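18 March 2021
By Halima Massawe

Filed under: Software, Motion Planning

Trerner has released version 2 of Khaemba, its planning software for robot arms that pick mixed items out of bins. The update went out to existing license holders this week and replaces the grasp planner that shipped with the first version.

The old planner worked in two passes. It chose a grasp from the camera data, then looked for a path to reach it. If the path would have driven the wrist into a bin wall, the software threw the grasp away and started over. Version 2 scores the grasp and the path together, so a pick close to a wall is ruled out or adjusted before the arm moves.

Trerner tested the release on a set of 174 household and office objects. Median planning time fell to 67 milliseconds per pick on the company's standard workstation. Clear plastic is still the weak point, the release notes say, and depth readings on transparent items are often missing altogether. Khaemba now marks those areas as unknown and plans around them, where the first version treated them as empty space.

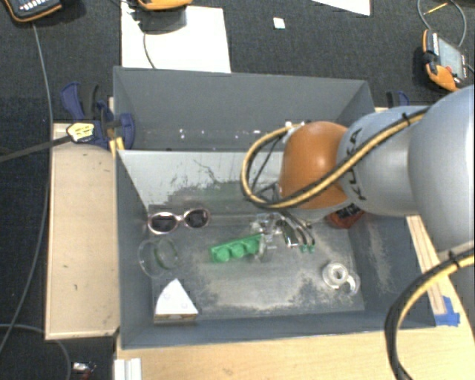 Cable handling has changed too. Users can enter a limit on wrist rotation for each tool, and the planner will choose a longer route if the short one would wind the hoses past that limit. Ultwood, an integrator that had early access, asked for the setting after wearing out cable ties on its test cell.

Configuration files from the first version have to be converted with a command-line tool included in the download. Logs can be replayed offline in Clatovitz, the company's viewer, which keeps the last 40 picks by default.

A version for two arms sharing one bin is planned for June.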